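Using the common room: questions we keep getting

Who can use it?
Anyone with a desk at Jondano, plus their guests, up to a limit of 3 per member. Guests may play table football. They may not organise a league.

Do I have to book?
For the white and yellow tables, no. For the whole room, yes, through the Munteanu booking page, for 90 minutes at most. People who book 90 minutes tend to need 15 of them, but we've stopped raising it.

Can we move the tables?
Yes. Put them back end to end when you leave, unless the next group is already hovering.

What can I leave on the tables?
Magazines and flyers, in a stack. Cups go back to the kitchen. Small things left out overnight go in the Esberg box by the door, where they join an impressive number of single gloves.

Is the long bench for sleeping?
It's for sitting. We accept that after lunch the difference can be hard to police.

How does the foosball table work?
Two or four players, first to 5, no spinning the rods. A ball that stops dead between two rows is dropped in again from the side, however good your shot was going to be. Please don't lean on the cabinet or lift one end of it to help the ball along. The last repair came to 3,000 and we'd all enjoyed the table less than that.

Can I stick up a poster?
One per pillar, and straight if you can manage it.

What does the place look like?

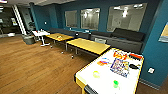
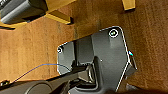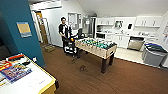 Comments

Jostum: You've left out whether a goal counts straight from the kick-off. Two of us have been arguing over it since April, and I'd like it in writing, preferably with my version. Also, the bench is perfectly good for sleeping if you fold your coat properly.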